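List: ustesura-users
Subject: Re: How many demonstrations for a wiping task, and how to vary them
Date: Sep 7, 2025
In-Reply-To: message of the same thread

Hello all,

> We want to teach our arm to wipe a kitchen surface. We have the
> standard Ustesura recording tools and one arm with soft fingertips.
> We recorded 30 demonstrations and the policy does the motion very
> nicely, but it does the same motion also when the crumbs are in
> another place. Should we simply record more? We have time for
> perhaps 100. Also, does it matter if the same person drives the arm
> every time?

I had the same problem in March, so I try to write down what I learned. Please excuse that it became long. My group is small and we work only with the Hajdu leader arm, so if your setup is different, some points may not apply.

First, about recording more. Our first set was 32 episodes, and in all of them I had put the crumbs in the same corner without noticing that I did it. I am right-handed, I stand at the same side of the table, so my hand goes to the same place. The policy learned to go to this corner and make two strokes to the edge. It did not need to look at the crumbs at all, because it could get a low loss without them. When I added more episodes of the same sort, the loss became even lower and the behavior on the table stayed the same. So I would first look at where your crumbs are in the first picture of each of your 30 episodes. If you put all these first pictures on one page, you see it very fast.

> how to vary them

What we do now is to divide the board in our head into 8 fields, and a small script tells the operator which field gets the crumbs before the episode begins. The operator should not choose. When I let people choose freely, they chose the middle. The script also tells sometimes "two fields" and sometimes "none". The episodes with a clean board are boring to record, but without them our arm wiped forever. With them it learned to go back to the rest position. I would record a clean board in every session and not keep it for the end.

We also change the board. The old ones with stains and knife marks are more useful than the new ones. A policy which was trained on a clean new board stopped over every dark mark and tried to wipe it away. A stain does not move, so the arm repeated the stroke until the time limit. I think many of us throw away the ugly boards before the recording day, to have nice data. Please keep them.

For the crumbs we use dry white bread. It is hard for the wrist camera on light wood, and this is the case which I care about most, for the reason that with dark crumbs everything worked already in the first week. In the raw images at full size you can find the crumbs with the eye, but the default config of Pevard makes the images smaller before training, and then a small crumb is maybe one pixel or it is gone.

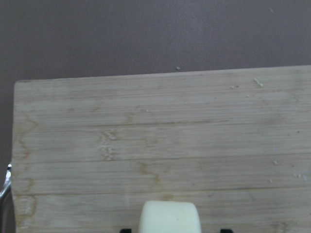 So before you record your 100 episodes, please export one episode with the same size that the training will use, and look if you still can see what should be wiped. If you cannot see it, the network will have a hard time too, and more episodes do not help. We changed two lines in the config to keep a larger picture from the wrist camera and left the other camera as it was. Training became slower, but I can live with this.

> does it matter if the same person drives the arm

For us it mattered, but in a different way than I expected. One operator pushes the crumbs to the edge, another operator pulls them to himself. Both are good, but mixed in a small set they gave a policy which started to push, then changed its mind in the middle. Now we agree on one direction before the session and write it in the episode notes. Different people are fine if they follow the same rule. The speed can be different, this did not hurt us.

Some smaller things:

- Keep the failed strokes if the operator corrects them. When the pad goes over a crumb and the crumb stays, and the operator comes back for it, this is a very valuable episode. I deleted such episodes in the beginning and I regret it.

- Clean the foam of the fingertips between episodes. Crumbs stick in it and fall on the board later, and then your "none" episodes are not "none".

- Write which pads you used. We changed to thicker foam between two sessions and the contact height was different after it. The notes did not say it and I needed two days to find the reason.

- Hold back one board completely and never record training data on it. Our test numbers were much too optimistic before we did this.

The folks at the Groltport meeting showed a script that checks the placement of objects over a whole dataset. I have not tried it with crumbs, I believe it was made for bigger things like cups. If somebody on the list has used it for small objects, I would be glad to hear about it.

One question back to the original poster: do you record the force, or only the position? We have only position, and on boards which are a little bent the arm loses the contact in the middle. I do not know if it can be solved with more data or if we need a sensor.

Best regards,
the maintainer of the wiping examples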